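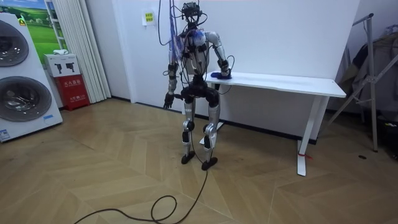
A reader of the February edition wrote that the robot was the easy line in the budget and the room was what ran over. Section 4 has been rearranged for that reason, and room costs now come before hardware options.

4. Planning a Trillo wiping cell

4.1 Room and furniture

1. Measure the floor. Leave 900 mm clear on the side where operators walk.

2. Choose a table the arms can reach over without the robot leaning. A plain white top with wipe-off marker lines is enough for wiping trials. Budget for cloths and markers as consumables, not equipment.
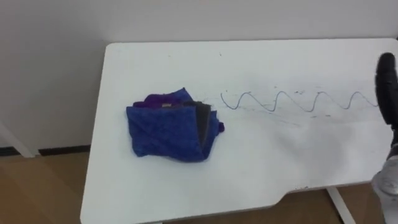
3. Plan the cable route before ordering cable. The power lead may run across open floor during set-up. For daily use, add a floor cover to the order (Levis part 1373).

CAUTION: Do not route the power lead through the walking path without a cover.

4. Check what hangs above the robot. Cables that come down from overhead need slack for the full arm travel, and the support must be priced separately.

NOTE: A laundry or storage room can be used if doors and fire equipment stay reachable.

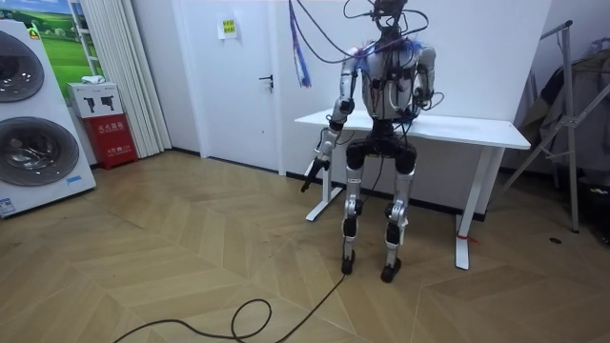

Can the second arm be left off the first order?
It can be added later, but the Valdovinos mounting kit has to be bought with the base unit. Retrofit kits are not stocked.

4.2 Hands and spares

5. Select the hand for the material. Soft cloth bunches under the fingers, so ask for a trial with your own fabric before you commit to a model.

6. Order two spare sets of fingertips per hand. Jallow quotes 86 days for replacements.
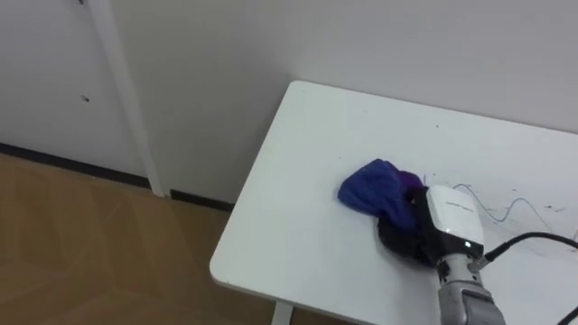 7. Enter hands, fingertips and cables on separate lines of the purchase form. Combined lines are returned for correction.

4.3 Service contract

Start the contract on the date of acceptance, not the date of delivery. Acceptance is signed after the checks in Section 6.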